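Filed under: Gallery / Desks & Worktops / White Finishes

The White Table, Three Months In

Merkotthorpe swears by white tables. The Grumota catalog swears by them too, for 300 dollars, and promises that a pale matte top will "open up any workroom." I had my doubts when we put one in the back room at Guthrie in September, and I still have most of them. I was told to give it a fair try, so this page is my fair try.

Start with the claim that matte white hides marks. It hides glare. A pencil line shows up from the doorway, and so does every crumb. I wiped the thing down 19 times before I quit keeping track, and I'd like to see the catalog's version of "low upkeep" after a week with people eating lunch on it.

The next claim was that a clear top makes you tidier. Maybe. My old brown desk held stacks of paper for years and I always knew where everything was. With this one, stuff migrates to the corners and stays there, so the middle looks great and I can't say I work any faster.

Then there's the curved notch in the front edge. Pesis, where we bought it, lists this as a comfort feature. I've sat at it for 3 months and my elbows have no opinion. I'll admit it's an easy place to drop a cord over the side, which I could also do with any edge of any table.

Last, the floor. Dark gray carpet under a white top was somebody's idea of contrast. It's fine. It also does nothing for loose cables, especially the bright ones.

Posted 03/12/2018. Click through for the picture.
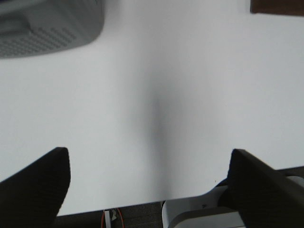

Plenty of open white, with the gray vented plastic thing pushed off to one corner. Orange cable on the carpet, notch along the front edge. I remain unconvinced.

I'll give it 2 stars for now. If the top yellows the way I expect it to, I'll come back and take one off.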